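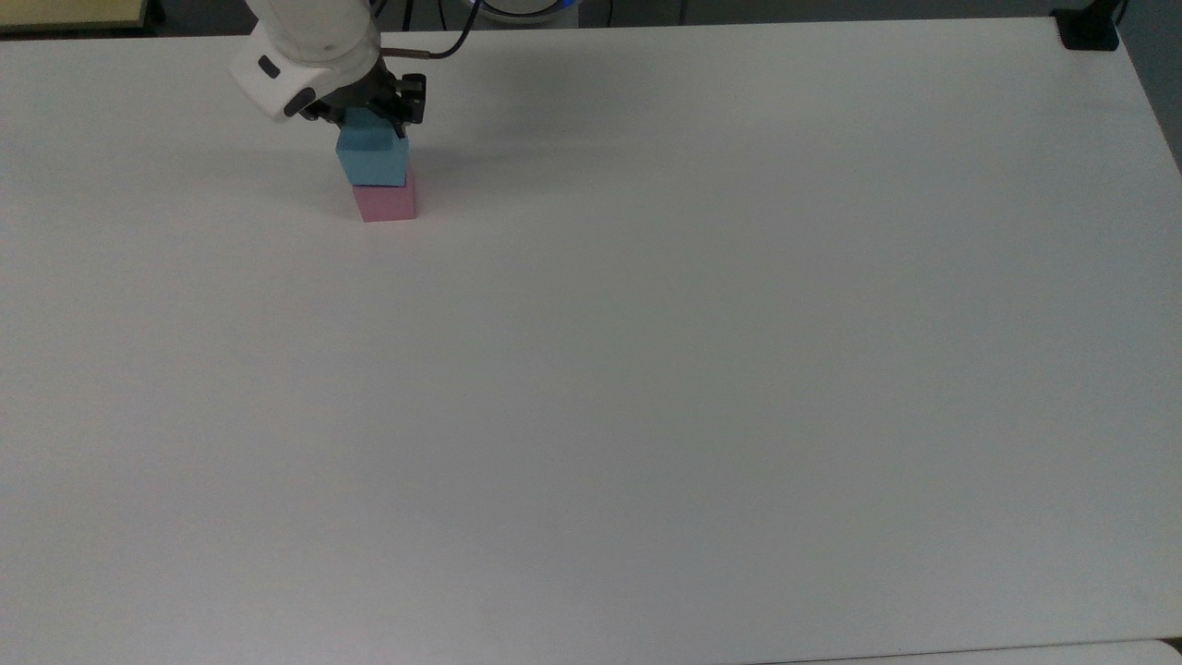 Inskip Foam Block Set

Soft blocks for playrooms, nurseries and waiting areas
Sold by Dravlow

The Inskip set is our basic foam block set for children aged 2 and up. The blocks are cut from closed-cell foam in one density, so a cube and a long block of the same color feel the same in the hand. They make very little noise when a stack comes down, and most of our orders come from places where that matters - shared buildings, libraries, clinics.

Colors are pale on purpose. The set includes light blue and pink along with cream, sage and gray. We do not sell single-color sets, but spare blocks can be ordered by color from the parts list.

What is in the box

39 blocks: cubes, half cubes, long blocks and arches
Cotton storage bag with drawstring
Care card

Size and weight limits

The bag holds the full set with a little room at the top. Hung on a wall hook, it should not be used for anything heavier than the blocks. The set is for table and floor play. It is not a seat or a step, and it should not be used in water.

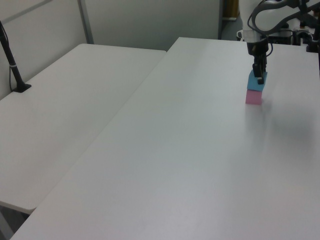

Cleaning

Wipe with a damp cloth and mild soap, then let the blocks dry on a rack. Do not use bleach or solvent wipes. The bag can be machine washed on cold. Ink from felt-tip pens will stain the lighter colors and usually does not come out completely.

New blocks can have a slight smell when the box is opened. Leave them out overnight in a room with a window open.

Larger sets

The Heka set has 100 blocks in the same foam and colors, and comes with two bags. Both sets use the same cube size, so they can be mixed. The older Metgate blocks were cut to a different size and will not line up with either one.

Ordering and returns

Orders placed before noon ship the same day, except Saturday. Shipping is free on orders over $70. Unused sets can be returned in the original box. Opened sets can be exchanged if a block is torn or miscut - send us a photo and we will mail the replacement block without asking for the old one back.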